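About Mastenero

Mastenero is a commercial linen supply and laundering business. We rent, wash, repair and replace tablecloths, napkins, tea towels and aprons for cafés, guest houses, function rooms and aged-care dining rooms. Our plant and office are in Atasside, in a former cold store with a sealed concrete floor and its own bore water connection.

The business began as a mending service operated from a rented shopfront. Washing was added when the mending work showed that most early wear came from over-drying and incorrect dosing. The plant now processes roughly 3,000 pieces in a standard working week. Each piece carries a woven label with a batch number, and its wash count is recorded from first issue to withdrawal.

What we supply

Stock cloths are held in plain white, natural and yarn-dyed checks. Yarn-dyed fabric is specified for all coloured stock, as the dye is taken up before weaving and holds better through repeated hot washing than a surface print. Rounds are cut with an allowance for shrinkage and hemmed after a first relaxing wash. Squares and rectangles are hemmed on four sides with mitred corners.

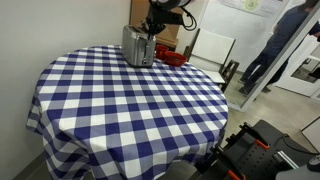 Drop length is agreed with each customer before the first issue. A short drop suits daily café service, where chairs are moved often and hems catch under the legs. Longer drops are generally ordered for functions and display tables. We measure the table height and diameter on site and keep the figures on the customer's account, so that replacements are cut to the same dimensions.

How we wash

Loads are sorted by fibre, colour and soil level. Dining linen is kept separate from kitchen linen at every stage, including transport. Water is softened before use, and the final rinse is tested for residual alkalinity — the usual cause of yellowing under a hot iron. Cotton is removed from the dryer slightly damp and finished on a heated roller. We do not use optical brighteners on natural or coloured stock.

Stains that remain after a second wash are treated by hand. Cloths that cannot be restored are cut down to napkins where the sound area allows, and otherwise sold as wiping rag.

Rashidi and Jeltora

Mastenero operates two related services. Rashidi is the repair bench, which accepts work from the public as well as from rental accounts. It handles hems, darns, patches and replacement edging. Jeltora is our stock control system, developed in-house to match batch labels against wash counts and delivery dockets. It is not sold separately.

Accounts and deliveries

Deliveries run on 8 fixed routes. The minimum rental term for a new account is seven months, after which either party may end the arrangement in writing. Soiled linen should be shaken out, bagged dry where possible and kept away from bleach. Lost pieces are charged at the depreciated value shown on the account.

The rental price list is reviewed each March. Enquiries about repairs should include the size of the cloth, the fibre if known and the position of the damage.

Page last revised July 21, 2025.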